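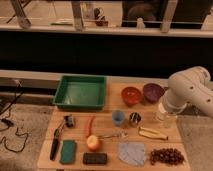 Attachment 1 – main table view, arm on the right

Ticket 3409
Opened by: Hashini Mridha
Assigned to: Ewan Rutherford
Component: Flenon planner, pick queue
Status: Open, workaround in place
Opened: 27 January 2023

Hi Ewan, me again! I've got the planner refusing perfectly reasonable picks on the cluttered table and I've spent most of the day chasing it, so I'll put down everything I tried, including the daft bits.

What I see: I ask for the red bowl, perception finds it, the box in the viewer looks lovely, and then Flenon sits there and gives me

PLAN_FAIL goal_in_collision (attempt 3 of 3)

The purple bowl is the same. The apple plans first time, every time. So does the blue cloth, which I'd have bet money on being the awkward one.

First thing I tried was restarting the lot, obviously. No change. Then I rolled the Lockyer camera driver back to the July build, thinking the depth had shifted. No change there either, and I managed to lose my config while I was at it (found it again, it was in the other workspace).

Next I dumped the collision scene and went through it object by object. It had 169 entries. For one table! Most of them were stale copies of the same few things, each a little bit off from the last, and there was a fat pile of them right where the two bowls are. The tracker is meant to merge a new detection with the old one if they're close enough, and it clearly isn't doing that near the back edge.
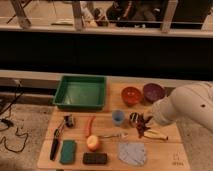 Trivberg Robotics Support Digest, Issue 4

With the second layout the bowls are still at the back beside the tray, but there's a carrot out as well and a clump of dried leaves under the end of the arm. I thought the leaves would be the trouble, all those twisty edges, and they do come through as a horrible blob. But the blob gets merged properly and the count stays sensible. It's the bowls that multiply, both of them, same as before.

So my guess is the label. The detector flips between "bowl" and "dish" on the glossy red one, and the merge step only compares things with the same label. Each flip makes a new entry and the old one never gets dropped. I haven't caught the purple one flipping yet, though I only watched it for a couple of minutes.

Workaround for now: call clear_scene before each pick and let it rebuild. It's slow – some 4 seconds a go – but the bowls do plan. I wouldn't leave it like that for the Skindardale demo.

Reply from Ewan Rutherford
Thanks Hashini, good digging. Can you switch merge_by_label to false and send me the tracker log as well as the planner one? Keep clear_scene in until I've had a look.

Reply from Hashini Mridha
Done, both logs attached. With the flag off the red bowl planned on the first attempt, but now the apple and the metal utensil next to it get merged into one long thing, so I've put it back. Could we have a distance limit that depends on size? Happy to test a branch whenever you've got one.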